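Vitach Labs Teaches Robot Arm When to Give Up, Reports Better Results

Method developed at the company's Merdale site lets a gripper abandon a bad grasp early and try again from a new angle

MERDALE, June. Vitach Labs today released the results of a study in which a robot arm got better at handling small electronic parts after being allowed to quit. The method, called Fivport, gives the arm a running estimate of how badly a grasp is going and permission to act on it.

Most grasping systems are judged by persistence. They choose a spot, commit to it, and close the fingers on whatever happens to be there, which is sometimes the part and sometimes the side of the box. Fivport watches the approach through a small camera at the wrist and scores each moment against what a good approach usually looks like. When the score drops too low, the arm backs off, shifts its angle and starts over. The researchers call this a retreat. An earlier draft of the paper called it sulking, and a reviewer asked for a change.

In 490 trials at the Merdale lab, the arm had to reach into a plastic enclosure and lift out a single circuit board. With Fivport switched on, failed lifts fell by 24 percent compared with the same arm running the same grasp planner without it. The arm was limited to 4 retreats per trial, a rule introduced after early sessions in which it showed no interest in ever finishing.

"We spent a long time making the robot more confident, and it became very confidently wrong," said Reiko Hayashi, who led the study. "Then we gave it some doubt. It's slower and a little fussy now, and I would much sooner hand it a circuit board."

Enclosures are a harder test than an open tabletop. The walls limit the angles a gripper can come in from, and glossy plastic throws glare back at the camera. Boards have their own complaints. Components stand up from the surface at different heights, and a finger that lands on a capacitor has found something to hold, though seldom the thing anyone wanted held. 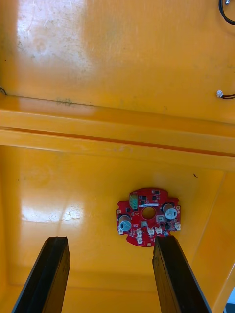
Wrist camera view of a round red circuit board on the floor of a glossy enclosure, with the tip of the right gripper finger slightly overlapping the board. Credit: Vitach Labs

Fivport was trained on 50 hours of recorded approaches, good and bad. The bad ones did most of the teaching. Hayashi's team sorted them by the point at which a patient human operator would have stopped, then trained the scoring model to recognize that point from the camera view alone. No force sensor is needed, and the method runs on top of an existing grasp planner without retraining it.

The improvement has a price. Trials with at least one retreat took longer than trials without, and on parts that were easy to grasp the method made no measurable difference beyond an occasional pause for thought. The study also covers one arm and one style of two-finger gripper. The authors make no claims about suction cups, on which they have opinions but no data.

The work was carried out with Yousafzai Automation, which supplied the enclosures and plans to try Fivport on a sorting line for returned electronics. Asked whether the line's operators were looking forward to a robot that hesitates, Hayashi said they had mostly wanted to know if it would also take lunch.

The paper, the scoring model and a set of recorded approaches, including the embarrassing ones, are available from Vitach Labs on request.

About Vitach Labs
Vitach Labs develops manipulation software for small-parts handling. Its research group is based in Merdale.

Media contact
Press Office, Vitach Labs, Merdale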